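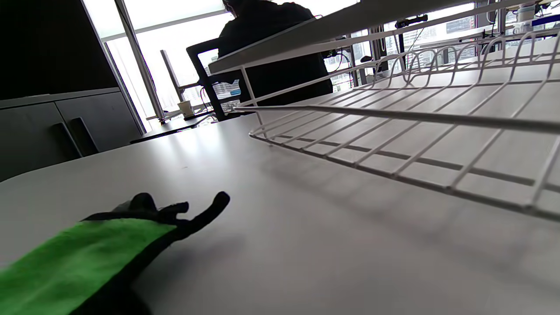 **La empresa Sterier presenta Gultoton, su nueva línea de menaje de diario para pisos pequeños**

*Nota de prensa. Difusión inmediata.*

DOOLAN, febrero. La empresa de artículos para el hogar Sterier pone a la venta este mes Gultoton, una línea de menaje de diario pensada para cocinas de superficie reducida. La gama consta de 13 referencias, entre cuencos, platos, vasos y recipientes con tapa, y se venderá por piezas sueltas en las 63 tiendas que distribuyen los productos de la firma.

Es el primer lanzamiento de Sterier desde el traslado de sus oficinas a Doolan, donde la compañía ha reunido los departamentos de diseño, compras y atención al cliente. El almacén central permanece en su ubicación anterior y no habrá cambios en los plazos de entrega a los comercios.

La línea parte de una consulta que la firma hizo a los comercios asociados sobre las devoluciones y quejas más frecuentes. Las respuestas coincidían en dos asuntos: los juegos cerrados obligan a comprar piezas que después no se usan, y resulta difícil reponer una sola cuando se rompe o se pierde. Con Gultoton, cada artículo lleva su propio código y podrá pedirse por separado mientras la gama siga en catálogo.

«El cliente que vive solo o en pareja no quiere una vajilla de doce servicios. Quiere cuatro cuencos que quepan unos dentro de otros y poder comprar el quinto dentro de dos años», señala Phúc Hầu, responsable de producto de Sterier.

Las medidas se han fijado a partir de los armarios altos de poca profundidad, habituales en las viviendas de alquiler. Los platos llanos tienen el borde recto y las tapas son comunes a todos los recipientes del mismo diámetro, de modo que no es necesario guardar cada una con el suyo.

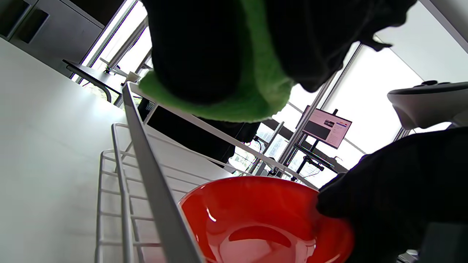
Boletín de prensa, n.º 4

**Precios y puntos de venta**

Los artículos más sencillos de la gama saldrán a 3 euros la unidad y los comercios podrán ofrecer lotes con el descuento que consideren oportuno. Sterier no impone un pedido mínimo por color, condición que sí aplicaba en colecciones anteriores y que había dado lugar a excedentes en las tiendas de menor tamaño.

La distribución corre a cargo de Grulodix, socio logístico de la empresa. Los primeros envíos salieron del almacén antes de la presentación y las tiendas con escaparate a la calle tendrán prioridad en la reposición durante las primeras semanas. Los establecimientos que trabajan con otros mayoristas pueden solicitar la gama mediante el formulario habitual de alta.

La venta por internet comenzará más adelante. Sterier ha preferido que los comercios dispongan primero de existencias suficientes, a petición de varios de ellos, y comunicará la fecha con antelación.

**Recambios y garantía**

Los vasos y recipientes con tapa tienen una garantía comercial de cuatro años, adicional a la legal. Para hacer uso de ella bastará con presentar el tique en cualquiera de los puntos de venta, aunque la compra se hubiera realizado en otro. Las tapas se venderán también como recambio.

La firma mantendrá el servicio de reposición para los clientes de la línea anterior hasta que se agoten las existencias. Los códigos antiguos siguen siendo válidos y pueden consultarse en tienda.
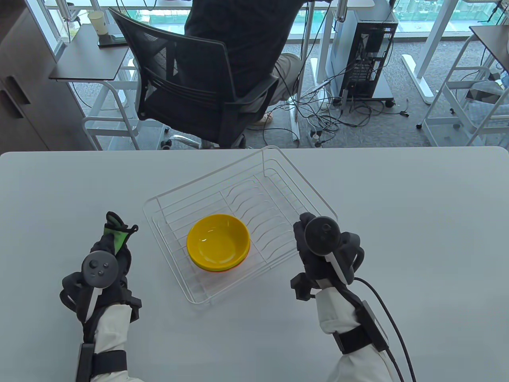

**Presentación a los comercios**

El acto de presentación tendrá lugar en las oficinas de Doolan a las 10.30 y está dirigido a los responsables de compras de las tiendas asociadas. Habrá una exposición de la gama completa, una sesión sobre colocación en estantería y un turno de consultas con el equipo comercial. La asistencia es gratuita, previa confirmación por correo electrónico.

Los comercios que no puedan asistir recibirán el catálogo impreso con el siguiente pedido. El expositor de mostrador se suministra desmontado y sin coste, con un máximo de uno por establecimiento. Las tiendas que deseen devolver el expositor de la campaña anterior deben indicarlo al transportista en el momento de la entrega.

Los medios de comunicación pueden solicitar muestras y entrevistas al departamento de prensa. Las peticiones se atenderán por orden de llegada.
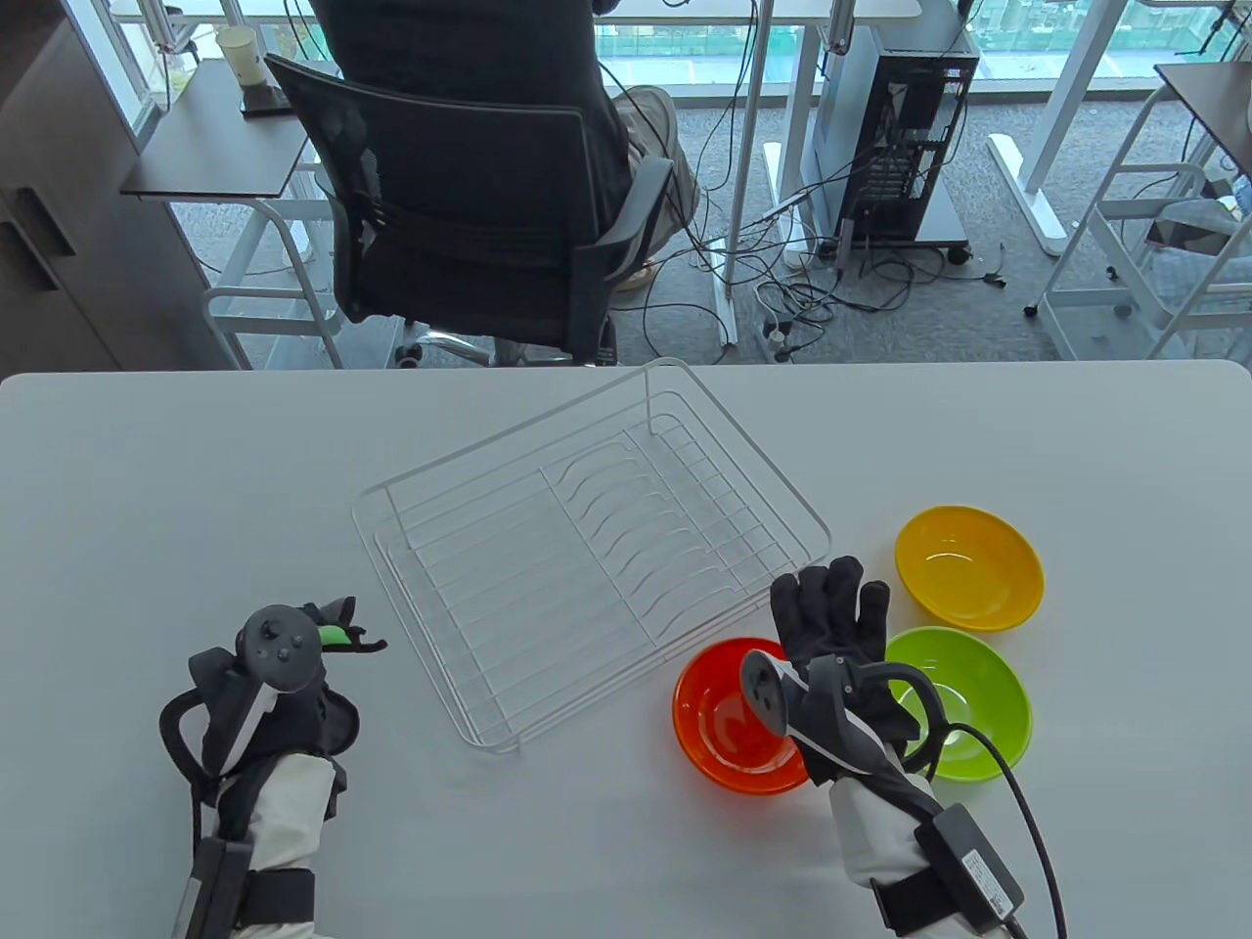

Phúc Hầu

**Sobre Sterier**

Sterier diseña y comercializa artículos de cocina y mesa para uso doméstico. Trabaja exclusivamente con comercio minorista y no dispone de tiendas propias. Su catálogo incluye menaje, textil de cocina y pequeños accesorios de almacenaje.

**Contacto para medios**

Departamento de prensa de Sterier, oficinas de Doolan. Atención telefónica de 9.00 a 14.00. Las consultas sobre pedidos y transporte deben dirigirse directamente a Grulodix.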